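Gripper Comparison for Mixed Small Goods - Progress Report to the Nivby Fund
Prepared by Ida Reuter, Trarnbridge
Dec 28, 2024

Dear Kirsten Dalsgaard,

This report covers the second period of the project. In the first report we promised to compare two types of fingers on the same arm, and to tell you which one we want to use in the long test in January. The comparison is nearly finished. One part is late and I explain it further down.

The stiff fingers were tested first. They were made by Onishi after our drawing and they are very exact. With blocks and other objects that have flat sides they gave good results, and the operator had little to correct. With round objects the results were less good. A ball or a capsule often turned away when only one finger touched it, and then it rolled to the wall of the bin, where the next try is more difficult.

The soft fingers came from Moston. We received four pairs and have used two of them. They bend around the object, so the position of the arm does not have to be so exact. Jong-dae Kwon made the new mounting plate, and now we can change from one finger type to the other in six minutes. Before this it was over 11 minutes, with a new calibration each time.

We also changed how we fix the bins. In the autumn the front bin moved a little when the arm pushed against a wall, and all later picks in that run had a small error. Now the two bins are clamped together at the rim.
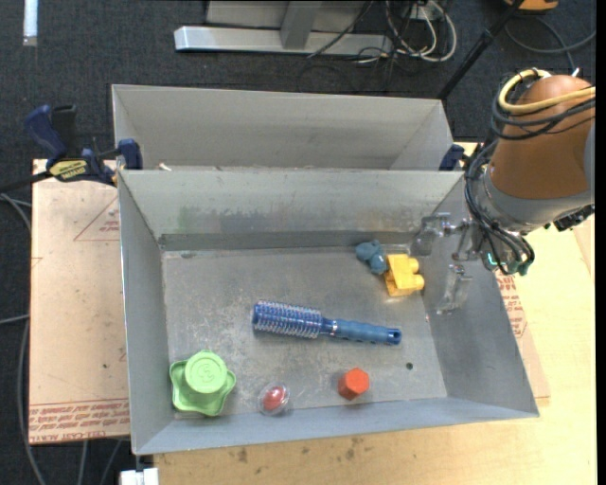 The choice of objects was discussed for a long time. Inger Bech wanted only objects with known size and weight, because such results are easy to repeat in another laboratory. I wanted objects like those a sorting station really receives - toys, brushes, packaging, things with handles. We agreed to mix both kinds in every run and to keep the objects the same for both finger types. The long objects are the most interesting for us. A hairbrush can be taken at the handle or at the bristles, and the controller does not yet know which is better. At the moment it takes the point nearest to the middle, and with a heavy head the brush then hangs down and can touch the rim.

The late part is the wear test. We planned to run both finger types until the surface was damaged, but the cables at the wrist had to be laid again after one of them was pulled too tight by a full turn. The work took longer than I expected. I ask for your permission to move the wear test to January. It needs no extra money.

Our preliminary choice is the soft fingers. They are slower to close, and we still do not know how long they last, but they need fewer second tries on round objects. If the wear test is bad we go back to the stiff type and add a soft pad on the inner side. Auður Lykkegaard has already prepared the drawing for the pad.

The budget follows the plan, and the cost table will be sent separately.

With kind regards,
Ida Reuter

Contact | Copyright Trarnbridge 2024 | Back to top

Comments

Kirsten Dalsgaard: Thank you, Ida. Moving the wear test is fine for us. Please write in the next report how you decide that a finger is worn out, so we can compare with the first plan.

Inger Bech: One small addition: the closing speed of the soft fingers was measured with the old controller settings. I will repeat it before the long test.

Jong-dae Kwon: The drawing of the mounting plate is now in the shared folder. Use the version with the longer screws.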